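Sernis Home Forum > Walls and Floors > Feature wallpaper: has its time come and gone (again)?

lirnetora
June 24, 2018
We bought a 1960s brick veneer in April and every room has exactly one papered wall. The lounge has bamboo. The hallway has what I can only call corporate damask. My other half wants the lot stripped and painted a colour called Oat Something. I've grown fond of the bamboo, the way you grow fond of a neighbour's dog that barks at you. Is a feature wall still a thing people do on purpose, or am I defending the indefensible?

kandpal
Strip it. A feature wall is what you do when you can only afford four rolls.

gumboot_noller
I could afford more than four rolls and did one wall anyway, kandpal, so there goes your theory. Ours is behind the bed. You only see it when you walk in, and the rest of the time it's behind your head minding its own business.

kandpal
So you paid good money for something you can't see. Point to me, I reckon.

lirnetora
Could we get back to my bamboo?

plasterer_retd
Before anyone strips anything, find out what's under it. I hung paper for a living for longer than I care to say, and in houses that age half of it went straight onto unsized plasterboard. It comes off with the face of the board attached. Then you're skim coating, and Oat Something becomes a very expensive colour. Try a patch behind a door. Warm water, a drop of dish soap, leave it ten minutes and see if it lets go.

lirnetora
Thanks, that is useful and depressing in equal measure. Will try behind the linen cupboard door.

teacosy
Going against the tide here. My objection was never to pattern, it's to the single wall. Three plain walls and one loud one looks like you ran out of either paper or nerve. If you like it, do the whole room.

gumboot_noller
The whole room in bamboo? She'd need a panda.

teacosy
I said if you like it.

plasterer_retd
Small pattern all round, large pattern on one wall, that was the rule in my day. The big repeats waste a shocking amount at every drop. I once did a dining room with a 64 cm repeat and took home enough offcuts to line every drawer in the house. They're still lined.

kandpal
Rules like that are how we ended up with corporate damask.

teacosy
Trees are the exception to the large pattern rule in my view. Big tree designs want to go round the corners, otherwise it's one lonely tree staring at a blank wall. Pink ones especially, which I realise is a minority position on this forum. 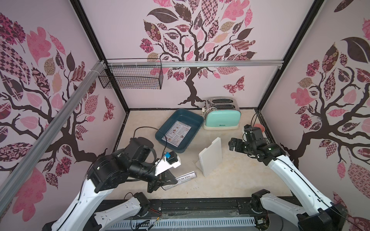 And before kandpal starts, yes, I know pink will be out of fashion by the time the paste sets. It was out when my nan had it too and she got decades of pleasure from it. Grey will date every bit as fast, only with less to look at while it happens.

kandpal
I wasn't going to say a word. I was going to type several.

gumboot_noller
I'll give you the corners. Not sold on the checks and plaids in the leaves though. Looks like the tree's been at the fabric remnants.

teacosy
That's the bit I like best.

lirnetora
Update from the linen cupboard. The damask came away in one sheet, lovely. Underneath is more damask, in brown. Under that is something orange that won't budge.

plasterer_retd
Leave the orange. Seal it with an oil-based primer and paint over, or it'll bleed through your nice pale colour by Christmas.

lirnetora
Other half has now seen the orange and wants to keep the orange.

kandpal
Strip the other half.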